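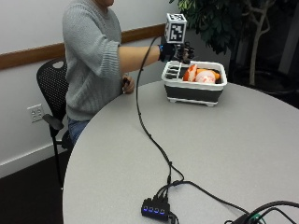 자료실 > 강연 > 발표자 노트

피그말리온에게는 이용약관이 없었다
발표자 노트, 2024년 7월 17일 수요일

[시작]
마이크 확인. 제목 슬라이드에서 웃는 사람이 없어도 그냥 넘어갈 것.

오늘 이야기는 조각상에서 출발합니다. 오비디우스의 『변신 이야기』에서 피그말리온은 상아로 여인을 깎고, 옷을 입히고, 선물을 주고, 결국 여신에게 기도합니다. 여신은 들어줍니다. 조각상의 의견은 묻지 않습니다. 2,000년이 지나도록 이 대목에 항의한 독자가 많지 않다는 점이 저는 늘 좀 수상했습니다.

[슬라이드 2: 갈라테이아]
이름부터 짚고 가기. 오비디우스의 원문에서 조각상은 이름이 없습니다. '갈라테이아'라는 이름은 한참 뒤에 널리 퍼졌습니다. 만든 사람은 처음부터 이름이 있었고요. (여기서 물 한 모금.)

[슬라이드 3: 골렘]
프라하 골렘 전설로 넘어감. 갈라테이아가 사랑받으려고 만들어졌다면 골렘은 일하려고 만들어졌습니다. 말을 못 합니다. 고용주 입장에서는 장점이겠지요. 이마의 글자 하나를 지우면 흙으로 돌아간다는 판본을 소개할 것. 해고 절차치고는 간결합니다.
시간이 모자라면 판본 비교는 건너뛴다. 질문이 나오면 배포 자료로 돌릴 것.

[슬라이드 4: 소설 『올투라』]
제가 번역 중인 소설 『올투라(Oltura)』 이야기. 와트데일(Watdale)이라는 섬에서 인공 하인들이 주인의 편지를 대신 씁니다. 편지는 모두 3,224통이고, 소설은 그중 200통만 보여 줍니다. 번역자로서 작가의 자제력에 감사드립니다.
낭독: 하인이 처음으로 자기 이름을 서명하는 편지. 천천히. 지난번에는 너무 빨라서 서명이 있었는지도 모르고 지나간 분이 계셨음.

[슬라이드 5: 누구의 목소리인가]
핵심 질문. 편지를 쓴 것은 하인이고 감정은 주인의 것이라고 합니다. 그런데 답장을 읽고 우는 쪽은 하인입니다. 그러면 답장은 누구에게 온 것일까요. 청중에게 묻고 열까지 센다. 대답이 없어도 먼저 답하지 말 것. 저는 이걸 매번 못 참습니다.

[슬라이드 6: 반론]
부르코라(Burkora) 출판사에서 받은 심사평을 인용. "하인에게 내면이 있다는 근거가 부족하다." 같은 심사평은 주인의 내면에 대해서는 아무 근거도 요구하지 않았습니다. 주인은 작품 내내 낮잠을 잡니다.

[마무리]
창조자의 의무는 대개 완성한 다음 날부터 시작되는데, 신화는 대개 완성한 날 끝납니다. 뒷이야기를 쓰는 일은 소설가들 몫이 되었고 원고료는 신화만큼 오래가지 않습니다.
질의응답. 첫 질문은 "그래서 기계에 영혼이 있습니까"일 것. 판본 비교 이야기로 돌아갈 것.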